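**Progress report to the Sunow fund: demonstration gathering, second period**

Tuesday, June 21, 2022

The work in this period went almost entirely into recording demonstrations. The grant asks for 3000 usable examples by the end of September. We are behind where the plan put us, and the reasons are set out below.

### Recording

An example, for our purposes, is one complete run: the arm starts with the pen in the gripper, moves to the start position, follows a path over the mat and returns. The operator guides it by hand controller and marks the run as good or bad before the next one begins. Bad runs are kept, but they are stored apart and do not count towards the target.

Four operators have now been trained. New operators need most of a week before their runs settle down, and we no longer include anything from their first two days. This cost us 400 runs that had already been counted in the last report. I have taken them out of the total.

We lost seven working days to a fault in the time stamps. Joint positions and video were drifting apart during longer sessions, and it was not noticed until Ngui, our labelling tool, began rejecting files. The recorder now checks both clocks at the start of every run and stops if they disagree. Runs from the affected days were thrown away.

### Changes to the method

The plain backgrounds used in the first period gave us a model that did well on plain backgrounds and badly on everything else. We have moved to printed mats with busy pictures on them, and swap them between sessions. Operators have also been asked to vary their speed and approach — left to themselves, they all drift towards the same path.

Pens are changed as well, though less often. The grip has to be checked after each change. 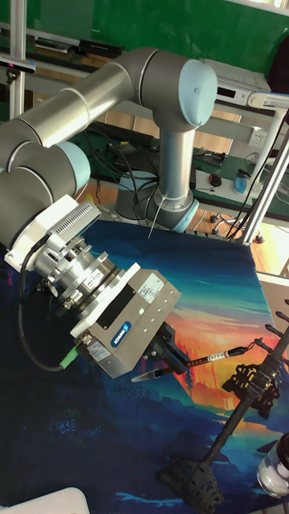

Pak-hei Huang would prefer fewer mats and more starting positions, on the grounds that the last Roler test failed mostly when the arm began low or far out to one side, and that another background would have done nothing for those cases. I agree in part. From next week each session will use a fixed list of starting positions, and the mat will be changed once a day instead of between sessions.

### Spending and next steps

Spending is within budget apart from storage. We have asked Celivix for a price on a second disk array and will send it on when it arrives. No extra money is requested at this stage.

Still to do before the next report:

- train one more operator for the evening sessions
- repeat the Roler test with the new starting positions
- write up the labelling rules, which at present exist only as notes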